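3.2 Setting up and looking after the disassembly cell

The Storus cell does one job: it takes the drive carriers out of retired desktop computers so that the drives can be sorted and the cases sent on for parts. It is a small cell, with one arm, one gripper and one wrist camera, and we have grown very fond of it. Most papers on this kind of work spend their pages on the planner. We would like to spend a few on the upkeep, where we learned far more than we expected (and where most of our best afternoons went!).

The work surface is ribbed metal. We chose it for stiffness and for the way small screws settle in the grooves and stay there, but it reflects light strongly, and our first depth maps were full of holes wherever the lamp hit it. Turning the lamp down helped the table and hurt the inside of the case, where the board and the black plastic parts need all the light they can get. In the end we kept the lamp bright and masked the table in software, using the straight, regular ridges as a cue. The mask is rebuilt at every start of the cell and has held up beautifully.

The gripper has several dark finger segments with rounded tips. Sharp tips gave a better hold on thin tabs, but they also found their way under cables, and we gave them up early. Figure 5 gives the wrist camera's view at low height over an opened desktop, with the plastic drive carrier and its blue latch at the left edge of the case and the fingers close to the gap between carrier and motherboard. This gap is the tightest spot in the whole job, and it is the spot for which we tune everything else.
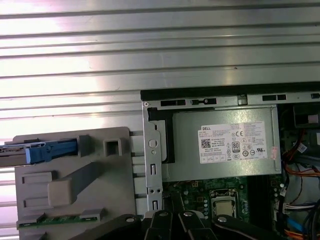 Figure 5. Wrist camera view of the gripper low over the open case. The power supply, with its white label, lies above the processor; orange and red cables run down the right side.

3.3 Routine care and repair

The care plan is simple enough to fit on one sheet taped to the cell door. Before each run the operator wipes the finger tips and the camera window, then starts the touch test, in which the gripper closes on a steel gauge block and reports the width it feels. If the reading has drifted, the finger pins are checked for play before anything is recalibrated. We used to do it the other way around, and spent most of one April calibrating away a loose pin.

Over the full trial the cell made 2,211 grasp attempts. We swap the tip pads after every 2,000 grasps, so the trial includes one full change of pads, done with the arm parked and the brakes on. Of all attempts, 266 were stopped by the force limit before the fingers had closed. We were delighted with the limit here: it is set low on purpose, and a stopped grasp costs only a short retreat and a second look from the camera.

The one real repair was to the wrist camera cable, which had rubbed against the arm cover until the picture began to drop out. Rerouting it through a longer loop, with a soft clip from the Skirum kit, cured the fault for the rest of the trial.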